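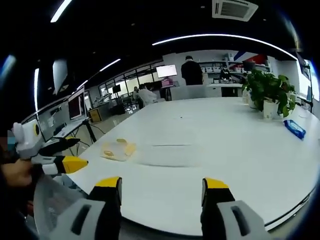
Right, a small thread about something that has made me far happier than it should: our long white table is finally a proper shared work table. I've been wanting to write this up for weeks!

A bit of background. We moved into the Powell building in November, the whole lot of us in one open room, and the big table became the place where everything landed. Post, coats, cables, half a birthday cake. You couldn't put a notebook down.

So we made one rule. Things can live on the table if somebody uses them there every day. Everything else gets a bin on the white shelves. I thought it would last until lunch — we're well into our second month.

The bins are the real heroes. Plain white, all in a row, and you can slide one out, carry it over, do your job and slide it back. I did the labels on the Trondia label maker and got completely carried away. There is one that just says STRING. I love it.

What stays out, then? A packet of wet wipes, always. White tables are gorgeous and they show absolutely everything, every crumb, every pencil smudge, every speck. If the wipes are in a cupboard you will not get up for them. If they're in reach you do it without thinking.

Then the little clear plastic tubs with the pale yellow lids. I'm so fond of these. You can see what's inside without opening them, and they're small enough that you can't start hoarding in them. We got a pack of 30 and I honestly think we could use more.

(Somebody asked what happens to lids that go missing. We have a bin for lone lids. It's the saddest bin on the shelf but everyone checks it now, and most of them do find their tub again.)

And the plant! Big broad leaves, white pot, right down at the far end by the shelves. It came with us from the old Karska office, where it was a sulky thing with 2 leaves. Now it's spilling over the sides of the pot and having a wonderful time. A good drink when the top of the soil feels dry and a quarter turn whenever I remember, and that's all it gets.

Last job of the day is a wipe from one end to the other, lids on tubs, chairs in. I timed it: 13 minutes, and that included a chat by the counter.

Next up is the drawer unit from Fimidico, which I've been told is "fine as it is". It is not fine as it is. I emptied the top drawer yesterday and found 306 paper clips (yes, I counted, it was raining) and a single glove.

If you've got a shared table that works, please show me. I want to see everyone's bins, and I want to know what your labels say!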